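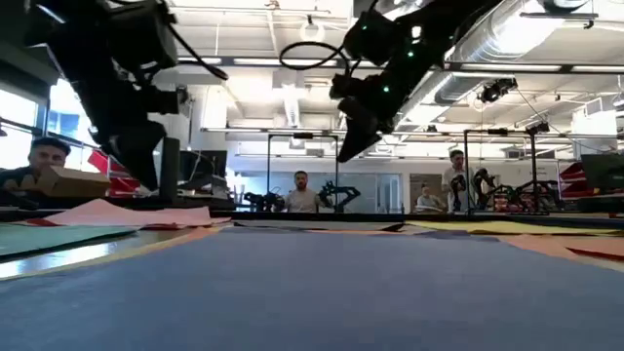
About Kurico

Kurico supplies and supports two-armed robot workstations for schools, colleges and small firms. Our main product, the Toma bench, brings together a pair of arms, the frame they need, the control software and a course of training for the people who will use it. We sell the bench outright, lease it by the term or by the year, and run a hire service for those who wish to try it before making a decision.

The company was founded by Mireille Guérin and Thierry Chevalier, who had taught together in a technical college and had grown used to seeing costly equipment left in its crates. It was their view that a robot arm should arrive with a plan of work, a person to telephone and a set of spare parts. The company still works on that basis. We now have 14 members of staff, most of whom divide their time between the workshop and visits to customers.

Our workshop

All Toma benches are put together and tested at our workshop in Dratton. Development, testing and training share one open floor, so that a customer attending a course works within a few steps of the engineers who wrote it. Visitors are welcome by appointment and should report to the front desk on arrival. The workshop is closed to visitors for two weeks in August.

Much of our testing concerns soft and flat materials such as paper, card and cloth. These are harder for a gripper than a block or a bottle: a sheet may fold, slide or cling to the one beneath it, and two arms must often work together to lift it cleanly. Coloured paper is a regular part of our test work. It is cheap, every school has it, and the results can be repeated by a class without special supplies.

What we supply

A standard Toma bench consists of two arms with two-fingered grippers, an upright frame, a control computer, and the cables and fixings required for installation. A table may be ordered from us or provided by the customer, subject to a check of its height and strength. Each arm will lift up to 500 grams at full reach. Customers who need to handle heavier goods are advised to speak to us before ordering, as the Toma bench is unlikely to suit them and we would prefer to say so at the outset.

The control software, Stetier, is developed by our own team under the direction of Yannick Gautier. It allows a task to be taught by guiding the arms by hand, or written out in full by those with some knowledge of programming. Recorded tasks may be saved, shared between benches and played back at reduced speed for teaching purposes. Updates are included for the life of the bench, and no yearly fee is charged for the software.

Training and support

Every purchase or lease includes training for up to four members of staff, given either in Dratton or on the customer's own premises. The course covers safe working, daily checks, the teaching of simple tasks and the replacement of gripper pads and cables. A longer course is offered to colleges that intend to use the bench for assessed work. Training is led by Eugénie Deschamps, and written materials are provided in English and French.

Support is given by telephone and e-mail during office hours. Faults that cannot be settled in this way are dealt with by a visit or by the loan of a replacement arm, whichever is the quicker. Arms returned to us for repair are tested for a full working day before they leave the workshop again.

Hire service

Benches may be hired for a period of 6 weeks. The hire charge includes delivery, installation, a half-day introduction and collection. Should the customer then decide to buy, the charge is taken off the purchase price. A limited number of hire places is kept each term for schools that have not used robots before, and early application is recommended.

Safety

All users must be shown how to stop the arms before they begin work, and learners must be supervised by a trained member of staff. Speed limits are set at installation and are protected by a password held by the customer. A copy of our safety guidance is sent with every quotation. Further copies may be had on request.

Working with us

Kurico is an independent company, owned by its founders and staff. We offer a small number of student placements each year in engineering, software and technical writing. Applicants should send a letter and an outline of their studies to Shabnam Farooqui, Head of Operations, who also deals with enquiries about visits and hire dates. Requests for a quotation should state the type of bench required, the intended use and the size of the room in which it will stand.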